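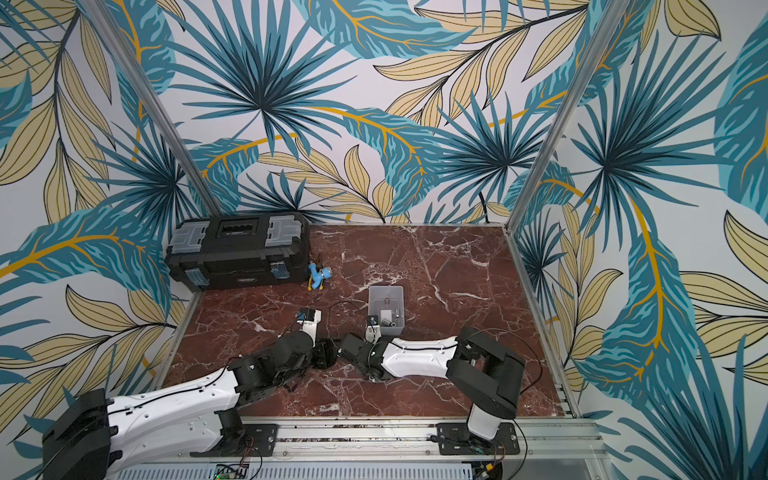 What do you do at Grumbridge? We try out grippers on small robot arms and write up which ones are worth your money.

I'm Vija Hunt, and I got into this because I bought a bad gripper and wanted to complain about it properly! We work with arms in pairs, side by side on one rail, and hand them the fiddly stuff - little metal cylinders, plastic bins, whatever's in the drawer.

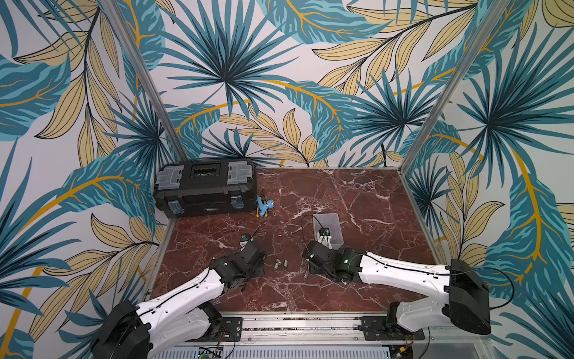 How we compare

Every gripper gets the same jobs on the same table. So far we've logged 1251 grabs, nearly half of them with the Vindari fingers (my favorites, I'll admit it). The Ots controller came in January and we're still arguing over its settings.

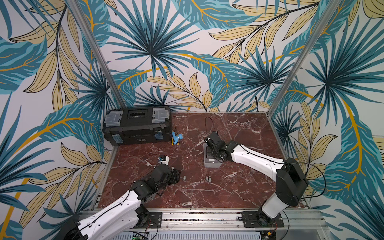 Droditz wrote to say that our scores are too kind to stiff fingers, and that soft pads deserve a second round. Fair enough - they're getting one.

Recent posts
Vindari fingers, 2 months on
Ots controller: first settings
3 ways to route a wrist cable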